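**Ketside Skin & Beauty board › Treatments › Anyone had laser for redness on the cheeks?**

**rostami_f** wrote:
I've had red cheeks since college. Strangers ask if I've been skiing. The clinic on Rocha Street quoted me for 5 laser sessions, four weeks apart, and the total came to 3,976. I had to sit back down. Has anyone done this, and did it stick?

**osvaldo.rizzi**
Did it two winters ago. First session did nothing I could see, third one did plenty. You look like a boiled ham for a couple of days afterward, so don't book it before a wedding. Still happy with it, though the flushing creeps back if I drink red wine.

**TomasOD**
Before anyone spends that kind of money, has a doctor looked at it? "Redness" covers a lot of ground. Mine was rosacea and a prescription cream did most of the work.

**rostami_f**
The consultant at the clinic looked at it through a lit magnifier and said "mm."

**TomasOD**
So that's a no.

**adelino_m**
Disagree with Tomás a bit. I did the cream route for a year and got a very nice collection of empty tubes. Creams calmed the bumps, but the little visible veins stayed exactly where they were. Laser got those. See a dermatologist, sure, but don't let anybody tell you it's all vanity.

**TomasOD**
Never said vanity. I said diagnosis first.

**nishimura_y**
I'm with Tomás on the order of things. I paid up front at Surnier for a package, had 4 sessions, then moved away and spent November arguing over the last one. They offered me a facial. Pay per visit if they'll let you — and ask who is holding the laser, a nurse or whoever is free. 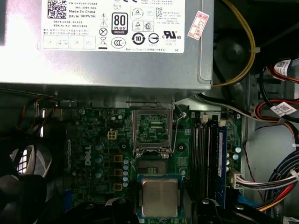 Also, sunscreen every single day, even when it's gray out. I skipped it for a week after session two and got a brown patch that hung around until spring. The Ristex one is fine if you don't mind smelling like a pool toy.

**osvaldo.rizzi**
I like that smell.

**rostami_f**
OK, I've asked my doctor for a dermatology referral and told the clinic I'll think about it. They've called twice already. My cheeks were red both times.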